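Strap Notes, the April one

I put the Louro back on my wrist on Monday, after it had spent the better part of the winter in a drawer, and I've been grinning at it ever since. So that's what you're getting this month. If you only subscribe for the dive watch stuff, skip down to the auction bits and I'll see you next time!

For anyone who joined recently, the Louro is the small hand-wound model that Asov put out to go with the revived Cadthorpe hillclimb. Not a tie-in with a car maker, which I liked right away. It's named after one corner on the hill, the tight left-hander where everybody's uncle claims to have seen somebody go into the hedge. They made 562 of them, which matches the length of the old timed run in yards, and I think that's a much nicer way to pick a number than just rounding off and stamping LIMITED on the back.

Mine cost me a bit under list because the first owner never wore it and wanted it gone. List was just over 2,000 dollars with the leather strap. I know, I know. That's real money for a watch with no date and no seconds hand to speak of (there's a tiny one at six, but you need good light and better eyes than mine). You could buy a very capable automatic from three or four brands for half that and have enough left for a weekend away.

What you're paying for is the dial. It's a flat, chalky cream with the numerals printed in a dark green that goes nearly black indoors, and the printing is thick enough that you can see it stand up off the surface if you tilt it. The hands are plain sticks. The track around the outside is marked off like an old dashboard clock, and Asov had the sense to stop there – no checkered flag, no tire tread on the rotor, no little piston for a crown. I've owned car watches that looked like they'd been dressed by the gift shop.

The case is 40 millimeters on paper and wears smaller, thanks to lugs that turn down early. I have skinny wrists and it sits flat on me. My brother-in-law has wrists like fence posts and it looked fine on him too, although he gave it back quicker than I would have liked. He's a phone-for-the-time guy.

Now, winding. I wind mine at breakfast, before coffee if I'm being good, and it takes more turns than you'd expect. The click is soft and a bit grainy, closer to an old kitchen timer than to the crisp ratchet you get on the fancy stuff. I've come around to it. The crown is on the small side, though, and if your hands are cold you'll be pinching at it for a while before it bites.

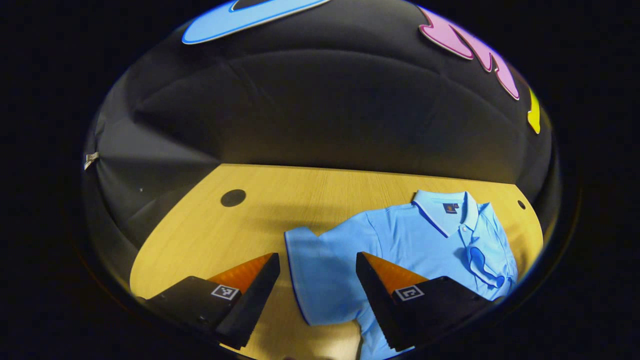 Marisol wrote in after the last issue to say I'd been far too easy on the strap. Hers cracked at the second hole inside of one summer, and when she asked for a replacement she was quoted a price that made her laugh out loud on the phone. She also thinks the green lining is going to rub off on everybody sooner or later, and she'd have taken a plain steel bracelet over the leather any day of the week.

Fair points, all of them, and I'll own up that I hardly wore mine on the original strap. I swapped it the first week for a gray canvas one I already had lying around, and that's where it has stayed. The lug width is an ordinary one, thank goodness, so you're not stuck buying from Asov if yours goes the same way.

On timekeeping, mine runs a touch fast. It gains a little through the day and gives some back if I leave it dial up overnight. I don't keep a log anymore (I used to, and it made me miserable), so all I can tell you is that I set it on Sunday night and I haven't missed a train.

The other thing people ask about is service. The movement comes from Zestotine, who also do the finishing, and the plates have a nice even grain under the glass back. Asov says to send it in every five years. I asked my local guy whether he'd work on one and he said sure, if he could get parts, and then he made a face. I'd want a clearer answer on that before I bought a second one.

Would I tell you to go hunting for one? If you can find it near 1,000 used, yes, and quickly. At list I'd want to try it on first, and that's tricky with so few of them around. There was talk of a version with a dark green dial for the next running of the hill, but I haven't heard a peep about it since Christmas.

If you have a Louro and you've worn it hard, hit reply and tell me how the case has held up. I'd especially like to hear from anyone who has tried it on a bracelet. Auction bits are next.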